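Home | Talks | Workshops | Notes | Contact

Print this page | E-mail this page

The Small Stuff on the Table: speaker notes
Tapio Halonen, Nollcombe Makers' Evening, September 22, 2021

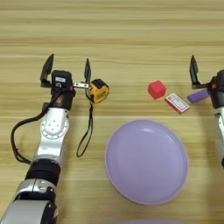

OK, so start with the question, before the hellos even: who knows where their tape measure is right now? Wait for hands. (At Grandari I got four hands and one of them was lying!)

Then say why I love this subject. A tape measure is the thing I reach for more than anything else I own, and for years mine lived wherever I last put it down, under a cushion, in the car, once in the bread bin. Yellow is a wonderful color for a tape. Say that with feeling. You can spot yellow across a honey-colored tabletop in half a second, and on a dark workbench even faster.

Tell the January story here. I was putting up shelves for my sister in Pallow, gap of 612 millimeters, and I wrote 563 on the back of my hand because I was reading my own notes from the other wall. Pause for the groan. She still has the short shelf, it holds spices, she's very happy with it.

Next bit, the table itself. Please, please clear a table before you sort a drawer! Don't sort inside the drawer. Tip everything out where you can see it, and use a big plate for the fiddly things. Screws, hooks, picture pins, they all stay put on a plate and you can carry the lot to the sink or the shed when dinner's ready.

Slow down here, I always rush this part.

My own kitchen drawer took 19 minutes. I had three tapes in there, two of them with the hook bent. Hold up the bent one, pass it along the front row. Explain checking the hook: it's meant to slide a tiny bit, so leave that alone, but if it's bent then your inside measurements go off.

Molefe catalog joke if the room is warm. Skip if not.

Tape lengths: people ask every time. For indoors I like a short one. The long one, good for more than 2000 millimeters of sagging curtain rail, can live with the ladder.

Homework for everyone: one drawer, one table, one plate, tonight if you can. Then questions, and get the bent tape back from the front row.

Print this page | E-mail this page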